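Stilance Basket and Rail Set (model 3325)
Set-up guide, section 9: Hanging the baskets and putting the fruit in them

By now you should have a rail on the wall, a spirit level that agrees with it, and a small number of screws left over. Put the screws in a jar. Everyone has the jar.

The set comes with two wire-mesh baskets and the clips for hanging them. The loose basket, the one that stands on the worktop, is sold separately under the name Hostby, as is the net bag. You can use any basket or bag you already own and we shall try not to take it personally.

9.1 Before you hang anything

1. Check that the rail doesn't turn when you pull down on it. If it turns, go back to section 8 and do the step you skipped.
2. Leave 70 mm clear above the rim of each basket. A hand holding an orange is bigger than a hand.
3. Decide which basket goes on the back and which on the side. You can change your mind later, and you will.

Note: Empty the baskets before moving them. This covers the lemon you have forgotten.

9.2 Hanging the baskets

4. Hook the long, shallow basket over the back rail and slide it to the middle.
5. Push down on the front edge with one finger. It should give a little and come back. If it stays down, the hooks are on the wrong way round.
6. Clip the second basket to the upright at the side. Fasten the top clip first, then the lower one, and only then let go.
7. Turn the side basket inwards until you can reach into it without leaning over the worktop.
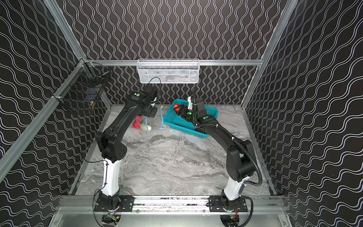

Photo: Siobhán Ó Súilleabháin for Nic Giolla, Ginville

Back basket in white, side basket in black, the side one angled in towards the middle as in step 7. The colours can be swapped. We had a long meeting about whether they should match, and the two finishes are what came out of it.

Caution: The side basket hangs from its clips alone. Do not keep tins in it, or the iron, or anything else you would mind meeting on its way down.

9.3 What goes where

Hanging baskets suit things you can recognise through wire. Oranges do well at the back, where a bit of colour shows through the mesh and reminds you that you meant to eat one. Knobbly things such as ginger can go at the side. So can the flat, dull objects every kitchen collects, although we would prefer that you found them a drawer.

Anything narrower than the gaps in the mesh will leave by way of the gaps in the mesh. We receive letters on this point. The answer is a bowl.

9.4 Unpacking the shopping

8. Clear the worktop under the baskets. The post is not fruit.
9. Lay the bag down flat and open the neck fully before you take anything out.
10. Stand the loose basket close by, with its long side facing you.
11. Move the fruit across one piece at a time. Tipping is quicker, and so is the floor.
12. Put the heaviest pieces in first and the soft ones on top.
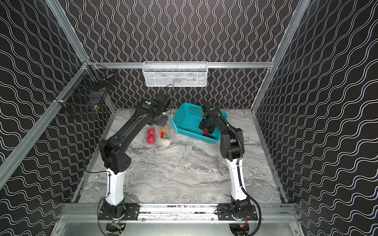 Loose baskets get treated as a halfway house, and there is nothing wrong with that so long as the fruit does eventually move on. Choose one that is low enough to see into and has plenty of holes. The turquoise-blue one with the grid sides is the right sort of shape, and it is standing where we like it, towards the back with the see-through bag lying to its left. If you are left-handed, swap the two over. We have also tried putting the bag in front of the basket, an arrangement that works until you reach for the basket.

13. Look inside the bag before you put it away. Small things collect in the corners.
14. Fold the bag and store it with the others. We know about the others.

Note: The loose basket can be lifted with one hand when it is half full. When it is heaped, use both, and tell whoever is standing behind you.

9.5 Cleaning

Wipe the hanging baskets with a damp cloth and dry them straight away. The wire can go in the sink, but the clips should not, as they are small and sinks have plugholes. Replacement clips are listed on page 158, a page we have had cause to reprint.

Check the clips again in February, or whenever you next take the baskets down. Tighten any that move. If one has cracked, use only the back rail until you have fitted a new one.

Section 10 deals with the optional hooks.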